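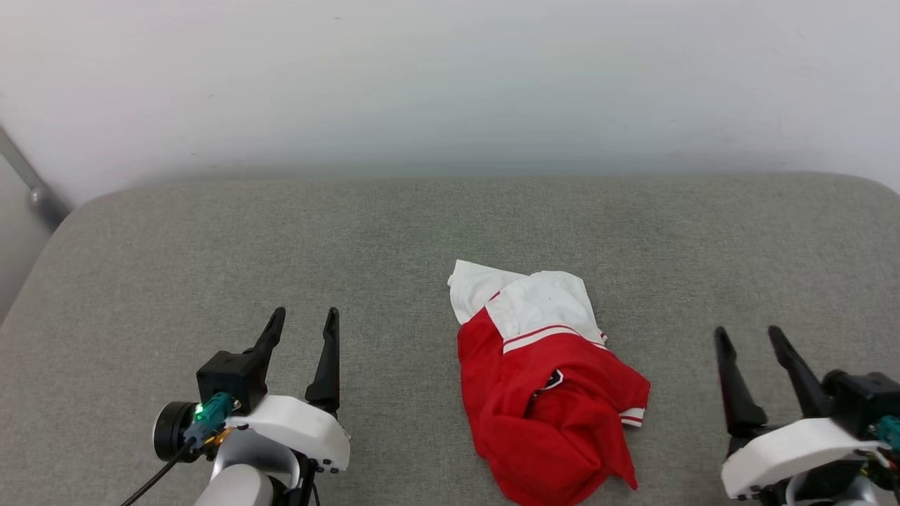 Camisa vermelha e branca à espera de ser dobrada, com as duas garras abertas.

Pesquisar no site... Buscar

Gente, finalmente consegui juntar minhas impressões sobre o kit de dois braços da Vollance, o Ukska! Passei boa parte de dezembro com ele montado aqui e já aviso que a minha opinião mudou umas três vezes no caminho (começou lá em cima, despencou na primeira semana e depois foi subindo devagarinho).

A montagem levou uma tarde inteira. O manual é bom até a parte dos cabos, e aí vira uma salada: o desenho mostra um conector e o texto fala de outro. Acabei seguindo um vídeo da Tamihana, a loja que vende o kit por aqui, e deu tudo certo. Dica de quem apanhou: prendam os cabos antes de ligar qualquer coisa!

O que eu queria mesmo era ver roupa dobrada. Toalha ele faz bonito, pano de prato também. Já camisa é outra conversa – gola, manga, listra na barra da manga, tudo isso confunde o bichinho, ainda mais quando a peça está embolada num montinho como a da foto. Fiz 47 tentativas com camisas largadas assim, de qualquer jeito, e 23 terminaram numa dobra que eu guardaria na gaveta. Com a peça já esticada o resultado melhora bastante, só que aí metade do trabalho ficou comigo, né?

Gostei muito dos dedos das garras. São pretos, compridos, e pegam tecido fino sem puxar fio, coisa que eu temia horrores. A superfície faz diferença: em cima da mesa lisa a roupa escorregava toda hora, e numa base estofada, com tecido meio áspero, ela fica no lugar e os dedos conseguem entrar por baixo da dobra. Se forem comprar, separem um cantinho acolchoado e bem iluminado para ele.

Do que não gostei: o aplicativo demora para reconhecer os braços (cheguei a esperar 10 minutos olhando para a tela) e a calibração se perde se alguém esbarra na base. O barulho é tranquilo, dá para ver série do lado. O suporte respondeu em 4 dias, com educação, mas mandando eu reiniciar tudo, o que eu já tinha feito.

Comparando com o Istley, que testei antes, o Ukska é mais lento e muito mais delicado. O Istley amassava as golas, e eu tenho trauma de gola amassada! Para quem gosta de fuçar, ajustar e tentar de novo, recomendo com gosto. Para quem só quer a roupa dobrada no domingo à noite, eu esperaria a próxima atualização – a Vollance prometeu um modo novo para mangas, e quando ele chegar eu testo com as mesmas camisas e volto para contar.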